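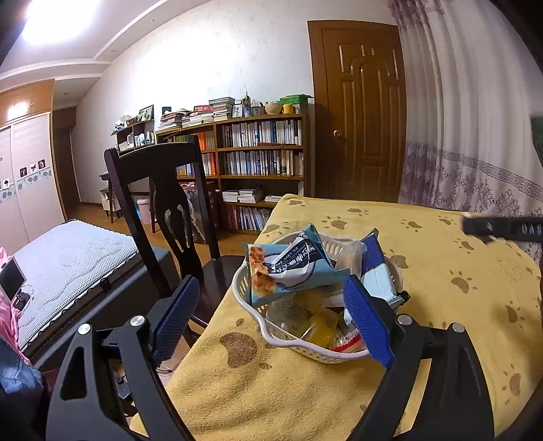
Keeping snacks in one basket

In our apartment the small snacks were always in three or four places. Now all of them live in one plastic basket, and it is much easier to see what we have.

Put the jelly cups on the bottom, they are heavy and do not break. Pastries and other soft things go on top – otherwise they become crumbs. Choose a basket with holes, so you can wash it quickly and it dries well.

I lay an old towel under it, and every 2 weeks I shake the towel out and check the dates. Do not fill the basket higher than the rim by much. If it is too full, the small packages fall behind the furniture.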